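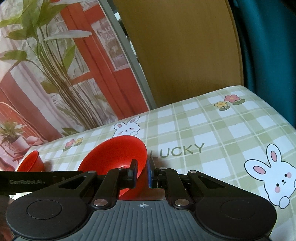
Slide 2: Why we eat together less

Good evening, and thank you to Ryszard Pawlak for inviting me to Pudley. My name is Zhuoran Yao. I will speak for twenty minutes and then we have time for questions.

(Wait until the door is closed.)

When I was a child, dinner was at 7. My grandmother did not ring a bell. She put the big bowl on the table and we came. Now I live in a flat with two other adults, and we have three different dinner times. I think many of you know this situation.

Slide 3: The shared bowl

A shared bowl makes people wait for each other. It also makes them notice who has not eaten yet. With separate plates, everybody can take the food to another room.

Ask the audience: who ate from a common dish this week? Let them raise hands. Do not comment on the result.

Slide 4: Our Wednesday table

In September we started a common supper in my building. The first time we were 8 people, and almost half of them had never spoken to each other. The rule was simple: one dish, no telephones, and the cook does not wash up.

Tell the story of Mrs Kaczorowski and the dumplings. Keep it short! Last time I needed too long for it.

Slide 5: What was difficult

Food that one person cannot eat. Guests who come late. The question of money, which we solved with a tin near the door.

(Drink water here.)

Slide 6: How to begin

Choose one evening and keep it for two months, also when few people come. Cook something which can stand on the table for a while. Soup is good, fried fish is not.

Leave this slide on during the questions. If somebody asks about recipes, the printed sheets are on the chair by the exit.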